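Torkness Community Shop
Progress report to the Prisum Fund, second period

Prepared by Noemi Brannigan, project lead
For the attention of Wendell Wojcik, grants officer

1. Where we are

The shop has now traded through its second full winter. The grant pays for the manager's post, the delivery round and the training places, and this report takes those in turn, followed by stock, the building and money. The period covered ends in February. The accounts go to you separately and I have only mentioned figures where they explain something.

The main change since the last report is that we are open until seven in the evening. We had been closing at half past five, which meant that people coming back on the later bus found us shut. Evening trade was slow for the first few weeks and then picked up once the new hours went on the noticeboard at the bus shelter. The last hour is now busier than the hour after lunch. We have moved one paid shift to cover it and have not had to add any hours to the wage bill.

2. Membership

Membership stands at 336 households. Most of the new ones joined at the autumn open afternoon or at the till. A small number lapsed, mainly people who moved away. We wrote to all of them once and did not chase.

Members voted to keep the joining fee as it is. There was a proposal to drop it for anyone under twenty-five, put forward by Ezekiel Zamora, and it will come back to the summer meeting with some costings attached. I expect it to pass in some form.

3. Delivery round

The round goes out on two mornings a week, covering the village, the shore road and the farms up to the reservoir. Senan Coughlan drives and takes the orders by phone the evening before. We tried an online order form, as you suggested at the last review. It is still there and a few families use it, but most customers on the round prefer to ring. Senan now types the phone orders into the same form himself so that everything ends up in one list, and this has cut the number of missed items a good deal.

The van failed its test in November on the rear brakes and a spring. We were without it for eight days. Senan used his own car and we paid him mileage, so no orders were dropped, but frozen goods could not go out in that time. The repair came in under the sum we had set aside. The van will need replacing within the life of the next grant, if there is one, and I would like to talk about that early.

We had said we would start a third morning by now. We have not. There is demand for it, but not enough to pay for the driver's time, and I would sooner fill the two rounds we have. There is still room for more drops on the farm side.

4. Stock and ranging

This took more of the period than planned. When we opened, the range was more or less whatever the wholesaler had on offer, and we were carrying too many lines that moved slowly. Adaeze Oyelaran went through the sales for the whole of the last year, line by line, and marked everything that had sold fewer than one case. We cut a good part of it, mostly sauces, tinned puddings and cleaning products.

The space has gone to three things. Fresh bread now comes daily from Doležal, the bakery in town, on sale or return. Chilled ready meals have been widened for people cooking for one. And we have given more shelf to bottled goods and store-cupboard basics, which customers had been asking for on the comment slips.
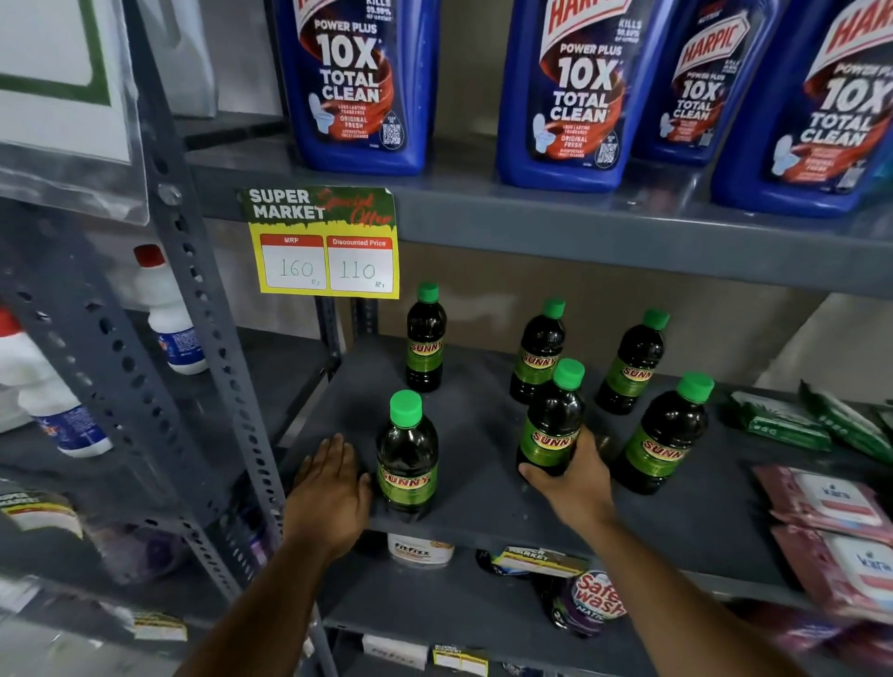
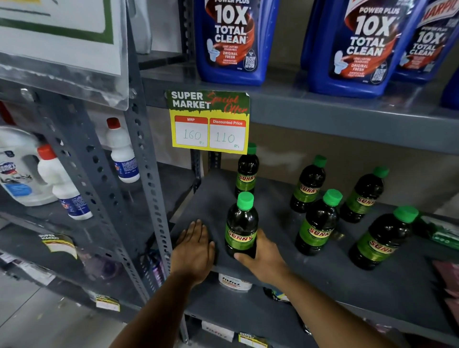 Dark bottles with green caps and Sunny labels on the grey shelving.

Bread has done best of the three. Waste was high in the first month while we learned what to order, and is now low enough that Doležal have agreed to keep the arrangement going without a minimum. Ready meals are mixed. The pies and the fish sell, the curries do not, and we will drop two of those at the next order. It is too early to say much on the bottled lines.

Prices remain our weakest point. We checked a basket of everyday items against the supermarket in town and were dearer on most of them, though level on milk and eggs. The buying group run by Irano would bring some of that down. Their minimum order is large for us and we do not have the storage, so I have asked whether we could share a drop with another shop along the coast. They are considering it.

5. Training places

We offered four places and filled three. Two of the trainees have finished and one is part way through. Of those who finished, one has gone on to a job at the garden centre and the other is working Saturdays here while at college. Both passed their food hygiene certificate.

The fourth place was offered twice and turned down both times. In each case the difficulty was getting here for the eight o'clock start – the first bus arrives at twenty past. We have moved the start to half past eight for the next intake.

Adaeze has rewritten the training pack. The old one was mostly reading. The new one is built around jobs on the shop floor: taking in a delivery, date checking, facing up, pricing, the till, and cashing up at the end. Each job is signed off by whoever is on shift. It is shorter and the trainees have said it is easier to follow.

6. The building

The roof over the back store was patched in October and has stayed dry. The second chiller is noisy and uses too much power, and we have had one quote for replacing it. I would like another before we decide.

The ramp handrail, which was a condition of the first payment, is finished and has been inspected. I have attached the certificate.

7. Money

Sales are up on the same period last year and the margin is slightly down, which is what we expected from the bread and the cheaper basics. We met the wage bill each month without drawing on the reserve. The electricity contract ends in the spring and the renewal prices we have seen are higher. I have allowed for this in the budget, but it removes most of the surplus we had hoped to show.

We have spent up to £100 a month on printing and postage for the newsletter. From April it will go out by email to those who want it that way, and on paper to the rest.

8. Next period

Fill the empty drops on the farm side of the round.
Agree a shared order with Irano, or decide against it.
Get the second chiller quote and place an order.
Start the next training intake at the later time.
Bring the joining fee costings to the summer meeting.

I would be glad of a call before the next payment is released, mainly to discuss the van. Mornings before ten are best, when I am in the office.

Noemi Brannigan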